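Lalammont Utility Cloth, 2 Pack
Skelley Textiles > Household > Covers and cloths

In stock. Ships from Visavley, usually next day if you order before noon.

Plain woven cloth for the jobs you don't want to use the good stuff on. Tables, benches, shelves, under the sewing machine, over the couch when the dog's been in the creek. Hemmed all four sides. No print, no trim.

Size and specs
Length 3,600 mm
Width 1,980 mm
Two cloths per pack
Colours: charcoal, oat, river blue, white (white is out until March, sorry)
Double-stitched hem, mitred corners
Sizes are before washing. Allow for a bit of shrinkage the first time, up to 11 cm on the length. After that it settles.

Care
Warm wash, line dry. Tumble dry on low if you must. Iron while it's a little damp or you'll be at it all night. No bleach on the coloured ones. Wash the charcoal by itself first go, it does let some dye out. No fabric softener, makes it slippery on a table.

What it's good for
Laying out patterns and cutting. Covering a workbench. Sorting small parts so they don't roll off onto the floor. Picnic rug in a pinch, though there's no backing so check the grass first. Someone bought four packs for a market stall and wrote back that they hang nicely to the ground on a standard trestle, so there's that too.

Not good for
Painting. It's not a drop sheet, paint goes straight thru. We have canvas for that, see Drop sheets and tarps. Also not for hot pans, get a trivet.

Creases
It comes folded tight and the fold lines are stubborn. Steam gets them out. So does a wash. Pulling at the corners does nothing, we've tried.
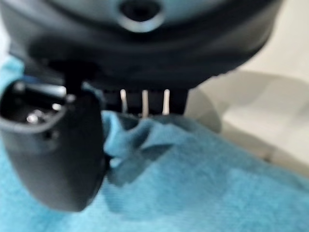
Nechyporuk
Household cloth buyer, Skelley Textiles

Been using the same pair at home since the first shipment. One's on the laundry bench, the other gets dragged everywhere. Hems still fine, colour's gone a bit soft wich I like. If you want it crisp, use spray starch.

Returns
Unwashed and still folded, 30 days. Once it's been cut we can't take it back. Store pickup Saturday mornings, bring your order number.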